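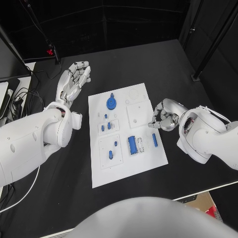
Talks > Gift Trade Evenings > Speaker Notes

Search talks Enter keyword Go

Print this page | E-mail to a friend

Choosing Words for an Anniversary Gift
Notes for Rochelle Paewai, July 9, 2019

Thank everyone for coming, and thank Stirninow for the room and the very good lemon bars (say this early, I forgot in October and felt terrible all the way home).

Start with the Pillai order. A couple came into the shop wanting something engraved for her parents, and they had written 507 words. For a serving tray! We sat down with a pot of tea and I asked them to read it out loud to me, and by the end we had two lines that made all of us cry a little. Read the two lines. Pause here, let people have a moment.

Then on to what to ask a customer. I like to ask where the couple lived first, what they call each other at home, and what they still argue over. Dates and full names can go on the back. If someone is really stuck, send them off to call an aunt.

Lettering next. Pass around the Lurix sample cards, both sets, and ask for them back this time, please. Script looks lovely on the card but gets hard to read on anything small, especially for grandparents. Capital letters in script: don't.

Proofs. Tell the Trovumness story, the short version, where the name was spelled wrong on 11 goblets and the customer had signed off on it. We redid them anyway. Somebody will ask who paid, and I did.

Leave time for questions. Order forms are on the side table by the coats.

Print this page | E-mail to a friend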